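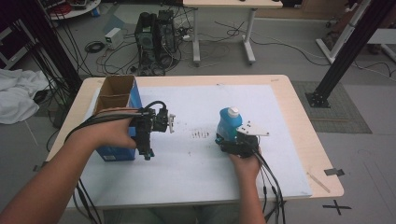 ## 4 Arbeitsplatz einrichten und erste Aufnahme

Dieser Abschnitt gilt für die beiden Handgreifer der Robotik-AG und für die Übung »Flasche und Karton«. Abschnitt 3 (Greifer montieren, Firmware aufspielen) muss abgeschlossen sein. Stand: 19. März 2025, überarbeitet von Igor Trnka.

Gearbeitet wird zu zweit. Eine Person sitzt am Tisch und führt die Greifer, die andere bedient den Rechner. Nach 50 Durchgängen wird gewechselt.

### 4.1 Was bereitliegen muss

- linker und rechter Handgreifer mit Anschlusskabeln
- weiße Tischauflage
- offener Karton, mindestens so hoch wie die Flasche
- Kunststoffflasche mit Schraubdeckel, leer
- Klebeband, hell und dunkel
- Netzteil und Aufnahmerechner
- Protokollheft

Als Übungsobjekt dient die blaue Flasche mit weißem Deckel. Wer eine andere nimmt, trägt das ins Protokollheft ein. Glasflaschen sind nicht zugelassen.

### 4.2 Tisch vorbereiten

1. Tisch so stellen, dass beide Längsseiten frei zugänglich sind. Die Tischbeine dürfen nicht auf Kabeln stehen.
2. Auflage glatt auf den Tisch legen. Rundherum soll ein Streifen der Tischplatte sichtbar bleiben.
3. Auflage an den Ecken mit Klebeband sichern. Das Band darf nicht in die Arbeitsfläche ragen.
4. Karton auf die linke Seite stellen, Öffnung nach oben. Klappen und Einsätze so ausrichten, dass die Flasche hindurchpasst.
5. Flasche aufrecht auf die rechte Hälfte der Auflage stellen.
6. Stuhl heranziehen und prüfen, ob beide Unterarme den Karton und die Flasche erreichen, ohne dass man sich vorbeugen muss.

**Hinweis:** Abrieb auf der Auflage stört die Auswertung nicht, solange er sich zwischen zwei Durchgängen nicht verändert. Während einer Serie wird deshalb nicht gewischt. Ist eine Auflage stark verschmutzt, wird sie vor der nächsten Serie getauscht.

### 4.3 Kabel verlegen

Die meisten abgebrochenen Serien im letzten Halbjahr gingen auf Kabel zurück, die am Tischrand hängen geblieben sind. Für diesen Teil also genug Zeit einplanen.

1. Netzteil ausgeschaltet lassen.
2. Das Kabelbündel des linken Greifers über Handrücken und Handgelenk nach hinten führen und links am Unterarm vorbei ablegen.
3. Das Kabel des rechten Greifers rechts am Handgelenk vorbei über die vordere Tischkante führen.
4. Stecker zusammenfügen, bis sie einrasten. Die Steckverbindungen dürfen nicht auf der Kante aufliegen.
5. Beide Arme bis zur hinteren Kante der Auflage ausstrecken. Kein Kabel darf sich dabei spannen. Falls doch, am Netzteil Länge nachgeben.
6. Arme überkreuzen und wieder zurücknehmen. Bleibt ein Kabel hängen, die Führung ab Punkt 2 wiederholen.

> **Vorsicht:** Stecker nie unter Spannung ziehen oder stecken. Die Motorplatine von Zenetti hat keinen Verpolungsschutz. Ein defekter Treiber kostet uns einen Greifer für mehrere Wochen.

> **Vorsicht:** Kabel auf dem Boden sind Stolperstellen. Wer aufsteht, geht nach rechts um den Tisch herum und steigt nicht über die Kabel am Netzteil.

### 4.4 Greifer anlegen

1. Uhren, Ringe und Armbänder ablegen. Lange Ärmel hochschieben.
2. Zuerst den linken Greifer aufnehmen, von hinten umfassen und locker schließen.
3. Prüfen, ob die Kabelschleife oben am Greifer frei liegt. Sie darf nicht zwischen Hand und Gehäuse geraten.
4. Den rechten Greifer ebenso aufnehmen. Die flache weiße Platte zeigt nach außen.
5. Beide Greifer mit den Fingern nach unten über die Auflage halten und mehrmals langsam öffnen und schließen. Die Bewegung muss ohne Rucken laufen.

Klemmt ein Finger, den Greifer ablegen und die Schrauben am Gelenk um eine Vierteldrehung lösen. Lässt er sich danach immer noch schlecht bewegen, gehört er in die Werkstattkiste, mit einem Zettel dran. Bitte nicht ölen.

**Hinweis für Linkshänder:** Die Greifer lassen sich nicht tauschen. Die Seitenzuordnung ist im Programm fest eingetragen und wird für alle Aufnahmen gleich gehalten.

### 4.5 Einschalten und nullen

1. Beide Greifer auf der Auflage ablegen, Finger geschlossen.
2. Netzteil einschalten, danach den Rechner.
3. Das Programm *Nander* starten und unter »Projekt« den Eintrag `Flasche_Karton` wählen.
4. Warten, bis beide Greifer in der Geräteliste erscheinen. Das dauert bis zu 7 Sekunden.
5. »Nullen« anklicken und die Greifer währenddessen nicht berühren.
6. Greifer wieder aufnehmen und ganz öffnen. Die Anzeige für die Öffnung muss auf beiden Seiten 100 % erreichen.

Bleibt eine Seite unter diesem Wert, ab Punkt 1 wiederholen. Hilft das nicht, sitzt meistens der Stecker am Greifer nicht richtig. Dann erst ausschalten, danach nachdrücken.

| Anzeige | Ursache | Abhilfe |
|---|---|---|
| Gerät links fehlt | Kabel nicht eingerastet | ausschalten, Stecker prüfen |
| Gerät rechts fehlt | Kabel nicht eingerastet | ausschalten, Stecker prüfen |
| Fehler 319 | Finger beim Nullen bewegt | Greifer ablegen, neu nullen |
| Wert springt | Schleife am Greifer eingeklemmt | Kabel freilegen |
| Speicher voll | alte Serien auf dem Rechner | auf das AG-Laufwerk verschieben |

### 4.6 Durchgang aufnehmen

1. Grundstellung einnehmen: linker Greifer am Karton, rechter Greifer neben der Flasche.
2. Die Person am Rechner sagt »Start« und drückt die Leertaste.
3. Mit dem rechten Greifer die Flasche im unteren Teil fassen. Die Finger liegen seitlich an und drücken das Material nicht ein.
4. Flasche anheben, zur linken Seite führen und über die Öffnung des Kartons bringen. Der linke Greifer hält den Karton dabei am Rand.
5. Flasche senkrecht absenken und loslassen.
6. Beide Greifer in die Grundstellung zurücknehmen. Erst dann wird mit der Leertaste gestoppt.
7. Flasche von der zweiten Person zurückstellen lassen. Der Standort auf der rechten Hälfte darf von Durchgang zu Durchgang wechseln.

Das Tempo soll ruhig und gleichmäßig sein. Wer danebengreift, darf einmal nachfassen. Fällt die Flasche um oder vom Tisch, wird der Durchgang mit `F` als Fehlversuch gespeichert und nicht gelöscht. Die Fehlversuche brauchen wir für den Vergleich in Abschnitt 6.

**Hinweis:** Während der Aufnahme nicht sprechen und nicht zum Rechner schauen. Wer zum Bildschirm hinübersieht, dreht die Schultern mit und verschiebt damit beide Greifer.

### 4.7 Serie beenden

1. Greifer auf der Auflage ablegen.
2. Im Programm »Serie schließen« wählen und das Kürzel beider Personen eintragen.
3. Rechner herunterfahren, Netzteil ausschalten.
4. Stecker trennen. Am Stecker ziehen, nicht am Kabel.
5. Kabel in weiten Schlaufen aufwickeln und zu den Greifern legen.
6. Auflage liegen lassen, wenn am nächsten AG-Termin weitergearbeitet wird. Sonst abziehen und rollen, nicht falten.
7. Im Protokollheft Zahl der Durchgänge, Fehlversuche und Auffälligkeiten notieren.

Ersatzfinger und Schrauben liegen in der Schublade »Brunner«. Wer den letzten Satz nimmt, meldet das bei Ľudovít Hrubý, der die Bestellungen sammelt. Bis zum Wettbewerb im Oktober werden keine Teile an andere Gruppen ausgeliehen.

Weiter mit Abschnitt 5, Aufnahmen sichten und zuschneiden.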